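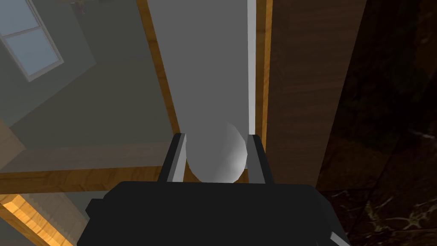
Flonska social center: what happens after the eviction letter?

Started by dilwyn_b, 2018-08-21

dilwyn_b
For anyone who missed the meeting (most of you, judging by the chairs), the city has given us 48 days to leave the old Flonska bakery. The building goes to Nundimance, who want to put up apartments with a "community-inspired lobby." I assume that means a couch.

We have 359 signatures on the petition. Araba Gbeho is taking it to the district office and would like company.

sourdough_anarchist
I'll come. Do we have a plan beyond the petition? We had a petition in July too. They thanked us for our engagement and cut off the water.

morfudd.c
The water was a burst pipe. I was there with the bucket.

sourdough_anarchist
A burst pipe the city owned and took three weeks to look at. Call it what you like.

dilwyn_b
Options so far:
1. Stay put and make them carry us out.
2. Ask for a lease on another empty city building. There's the former clinic on the hill.
3. Talk to Nundimance about keeping the ground floor.

Tormod T
Option 3 is how you end up running a bike workshop between a juice bar and a parking gate. I've seen it done. They wanted us to close at six and stop using the word "squat" on the posters.

morfudd.c
I'd still hear them out. The kitchen feeds 216 people a week and none of them have asked me what the building stands for. They ask if there's more soup. 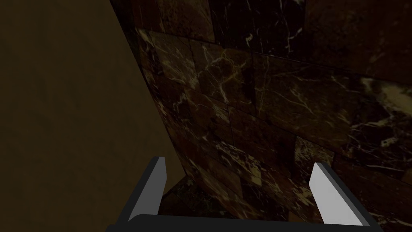

The clinic has no kitchen at all, by the way. It has a sink, and a poster about head lice. If we move there I want somebody to tell me where the stove goes before we vote on it.

Tormod T
Fair point on the stove. I take back nothing about the juice bar.

caradog_h
New here, I live across the street. I don't mind the soup. I mind the drumming. If you do move to the clinic, would the drums go too?

sourdough_anarchist
The drums go where the people go.

caradog_h
Then I'd like to sign the petition for the clinic.

dilwyn_b
Caradog, you may be our first ally from the even-numbered side. Come to the next meeting, there are plenty of chairs.

On money: the solidarity fund is at 426 after the last concert, minus whatever we owe Sina for the speakers. A lawyer's letter would eat most of that. Can we agree on the letter at least?

morfudd.c
Yes to the letter. No to buying any more banner paint until it's sent.

sourdough_anarchist
Yes to the letter. I already bought the paint.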